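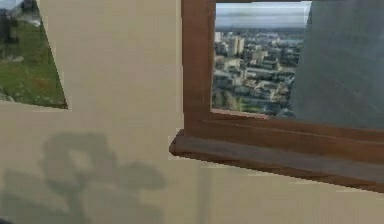 A beige wall with grass outside, Jorkuvwood.

Jorkuvwood council opens home safety grants to renters

09/10/2018

Renters in Jorkuvwood will be able to apply for home safety grants from November, following a vote by the municipal council. The program was previously limited to owner-occupiers.

Grants of up to $200 will be paid toward smoke alarms, window locks and the safe storage of household fuels. Tenants will need written consent from their landlord for any work that alters the building - a form for this purpose is available at the Hegyi Street service centre.

"Renters have asked for this program for several years, and the council has listened," said Anikó Vida, manager of housing services.

Gas cylinders should be kept upright and clear of any source of heat. 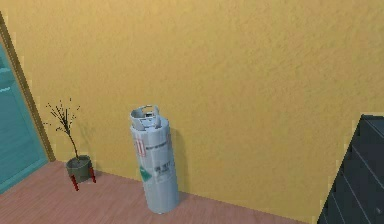 How to apply

Applications may be made in person or by mail. Each household may claim for a maximum of two items, and receipts must be dated within 30 days of the application. Andor Bodnár, the program officer, will hold an information evening at Pluleck Hall. Light refreshments will be served.

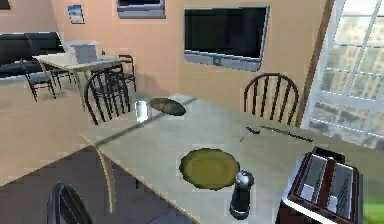

Existing applicants

Owner-occupiers who have already applied do not need to do so again. Their claims will be assessed under the former rules.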